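Collecting small-part examples on the two-arm cell: notes so far

14 shares | 3 comments

This is a continuation of the August post, in which I set up the cell at Flamthorpe and recorded nothing useful with it. The cell now records reliably. The task set is small discs and small pins, sorted and handled by two arms working from the same rail. The policy is trained from demonstrations only, so its quality depends on what goes into the set, and most of my time goes there.

Parts are placed by hand before each episode. I used to place them in a grid and got a policy that was good at grids. Now I drop them between the arms and move only the ones that end up out of reach. Black parts and lavender parts are mixed on purpose. The black ones are harder, as they sit close in color to the grippers and the vision model tends to merge the two. 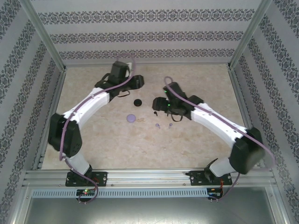
Page last changed: Apr 23, 2025

An episode starts when both arms are in their ready pose and ends when the operator presses the pedal. Anything between those two events is kept, including hesitation. I tried trimming the pauses out of an early batch and the resulting policy moved too soon after closing the gripper. The pauses went back in.

The session target is 100 kept episodes. A good session gets there. The last one produced 138 recordings, of which 25 were thrown out, mostly for the same two faults: a dropped frame in the joint log, or an operator correcting a grasp so many times that the intent was no longer clear. A single correction stays. The policy needs to see a miss followed by a recovery, and a set made only of clean grasps gives it nothing to work from when it misses.

The walls of the cell are papered with a dark ornate pattern. This was a choice. Plain walls gave the vision model very little to hold on to, and it began to depend on the shading of the floor, which changed whenever the overhead lights did. Patterned walls make the problem slightly harder at first and steadier later. The mottled floor has a similar effect. I plan to change the paper between sets, once I have a baseline worth comparing against.

The pins are the slow part. A disc can be taken from almost any side, but a pin has a head and a shaft, and where the gripper closes decides what can be done with it next. Operators don't agree on this. Some take the head, some the shaft. With both styles in equal number, the policy went for a point between the two and closed on nothing in particular. I now fix one style per session and write it in the session header.
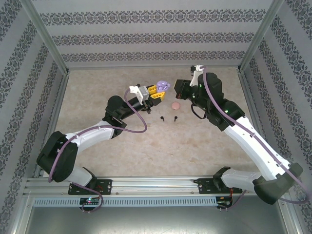 Handling with two arms also brings up the question of which arm acts first. I left this free in the first sets and the arms ended up waiting on each other at run time. The current rule is that the arm nearer the part moves and the other holds still until it is needed. It is written on the operator sheet, and the Corska logger tags each episode with the leading arm so that I can check the balance afterward. Left has been leading too often. Part placement is probably the cause.

Some details on the recording side, for anyone running a similar setup:

Joint positions and camera frames are written to separate files and matched by timestamp. The Mikkelsen converter does the matching and rejects any episode where the gap is too large. I had the limit set too tight at first and lost good data.

Camera exposure is locked. Automatic exposure reacts when a white forearm swings through the view, and the floor changes brightness with it.

Cable slack is checked before each session. A hose that pulls at the wrist shows up in the joint log as a small steady offset, and the policy will learn it.

Operators change over after 7 episodes in a row. Past that the motions get shorter and more alike, and the later episodes add little to the set.

The next batch goes to Camum for training with the leading-arm tag as an extra input. I will run the same set without the tag as a control. If the two come out equal I will drop the tag and keep the rule. Loss curves and the revised operator sheet will go up in the next post, along with the converter settings, which two people have asked for.

3 comments | 14 shares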